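Site visit: the Sernum grain terminal
2 min read
Search this site Search

12 Jun 2021
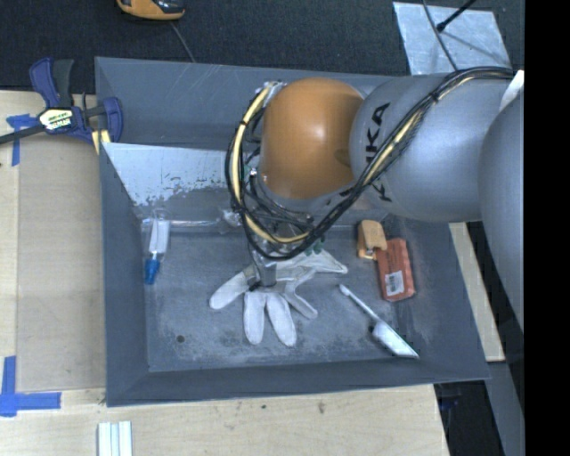 Sernum takes wheat and barley by rail from the Tandari branch and ships it by barge. Ginette Doucette, who runs the intake lab, led the tour, which started at the weighbridge and ended at the dock.

Each railcar is probed before unloading. Samples are split, and one half is kept sealed until August in case a buyer disputes the grade. Moisture is read first. Anything over the limit goes to the Sokero dryer, a continuous-flow unit with two heating zones and one cooling zone.

Storage is in 8 concrete silos, each rated at 1,678 tons. Temperature cables hang at fixed spacing inside, and fans run at night when the outside air is cooler. Silo 3 was down for hopper cleaning during the visit.

The barge loader moved almost 1,064 tons on the previous shift. Dust control at the spout was poor in crosswind, and a longer sleeve is on order from Choi. The dock scale was not shown.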